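Filed under: Guides > Open Day Setup

Print this page | E-mail this page

Section 8. Running the grip demo for visitors

I've run this one at the Valside open day, and the crowd loves it, so take your time!

1. Switch on the arm and let it find its home position. Keep everyone behind the floor tape while it moves.
2. Set the speed to 30 percent. (Faster looks great, but it makes people in the front row jump.)
3. Stand the striped test piece upright on its mark, dome on top.
4. Press Close and watch the fingers come in from both sides.

CAUTION: Hands out before you press Close. Yes, yours too.

5. Check the hold against my wrist camera view. You want both fingers low on the piece, under the bottom black band, with the red one showing in the middle.
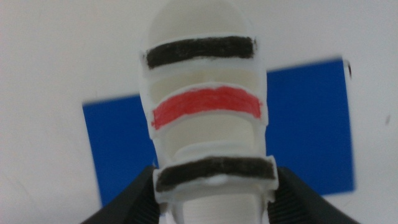

Reading time: 1 min

6. Happy with it? Press Lift, then let a visitor press Lower.

Note: If the piece slips, open the fingers, reset it and go back to step 4. Lindiwe Potgieter keeps the spare pads in drawer 11.

We use cookies to remember your settings. Accept | Manage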